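December 5, 2023
Notebook, planning and perception, Cirkent branch

Continued with the dining room in the simulator. Yesterday's problem was that the planner refused almost every approach to the table from the right side. I thought first it was the inflation radius, so I brought it down in small steps, and the refusals stayed the same. So the radius is innocent and I put it back.

Then I looked at the collision shapes one by one. The export from Jimwood makes one convex hull per object if you do not tell it otherwise. For the book this does no harm. For a chair it is very bad: the hull fills all the space between the seat and the top of the back, and also between the legs. The planner sees a solid block where the camera sees slats and air. The plant has the same trouble, with the leaves going out so far over the table. 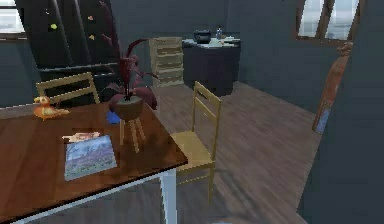 Dining room, low viewpoint at the table edge. Right chair and plant are the two bad hulls.

I split both with the decomposition tool in Dixit. The chair came out well with the default settings. The plant did not, it gave 1710 pieces and the physics step became very slow. I limited it to 80 pieces, and the leaves are now a bit thick but good enough for planning. Rhydian Griffiths suggested to treat the leaves as soft and leave them out of the collision check completely. I do not agree yet — the arm would then learn that it may push through them, and we would find this habit again later in other rooms.

After the change I ran 200 start poses with the same seed as before. Refusals from the right side are down to 3, and all of them start with the base too near to the chair, so I believe they are correct refusals.

Perception, short notes. The segmentation still joins the duck with the table top when the light streak on the wood passes close to it. Both are warm in colour and glossy, so I am not surprised. The small card at the upper edge of the book is taken as part of the book in most views. For the depth this makes no difference, but the label is wrong and the grasp point moves. The blue object beside the pot gets no label at all from this viewpoint, too much of it is behind the leaves.

To do:
Lower the roughness variation on the table top and repeat the duck test.
Write the hull check as a script in Gratgate, so that it warns when a hull is much bigger than its mesh. We had the same fault in March with the shelf and I forgot it.
Ask Rhydian which seed he used for his own runs, our numbers do not match.

Scene file saved with the new hulls. The old one is kept beside it, please do not delete it before the comparison is done.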